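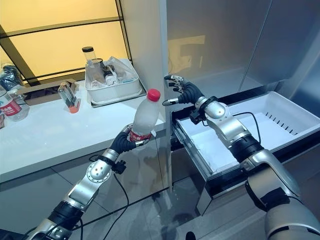
Court records in this county are public on paper and private in practice. If you want to know whether a contractor has been charged with fraud, or whether a landlord has a string of assault complaints, you have to drive to the Ceken courthouse, fill out a slip, and wait. I did that last week for a case involving a home repair business. The clerk was polite and the file took 2 hours to reach me. The public computer in the lobby shows case numbers and hearing times, and nothing else. A file is as easy to handle as a plastic water bottle with a red cap, and it should be about as hard to get hold of.

The case I went to see had 16 complainants. All of them paid deposits for roof work. The first of them went to the police in Lobo more than a year before charges were filed, and the rest kept signing contracts during that time. I have read the statements. Several people wrote that they had searched for the owner's name before they paid and found only good reviews. A civil judgment against him for the same kind of conduct was already sitting in the courthouse. It was never sealed. It was in a folder.

The county's position is that putting criminal and civil filings online would harm people who are charged and later cleared. I take that seriously. A charge is an accusation, and an old dismissed case can follow a person into every job interview. But the harm comes mostly from records that are incomplete. A newspaper reports an arrest on the day it happens and may never report the dismissal. A background check company buys a list once and sells it for years. If the court published its own docket, with the outcome at the top of the page, a person who was cleared would have something official to point to.

Drustora did this with its municipal court. The docket there shows the charge, the next date, and the result. Dismissed cases come down after a set period. Names of victims and minors are left out. The clerk's office still handles requests for full files, at 50 cents a page, but most people no longer need the full file.

Do-yoon Ban, a defense lawyer who practices in both places, told me he was against the change in Drustora and has since come around. His clients get arrested in one town and looked up in another, he said, and he would prefer that whoever is looking gets the court's version. He still wants a faster way to fix errors. He had one client whose case was listed under a cousin's name for most of a month, and it took three letters to correct it. That needs a deadline and a person responsible for meeting it.

Cost is the other objection. The county paid Zisura for a case management system that already has a public docket module. It is switched off. The clerk's office says it would need another employee to review entries before they go up, and I believe that. The office got more than 400 in-person record requests in August of last year, and somebody had to pull each of those files by hand. Some of that time could go to reviewing entries instead.

The county board takes up the clerk's budget next month. It should pay for the position and turn the module on, starting with new filings and working backward as staff time allows. The roofing case is set for trial in the fall, and anyone who wants to know the date can go down to the lobby and look.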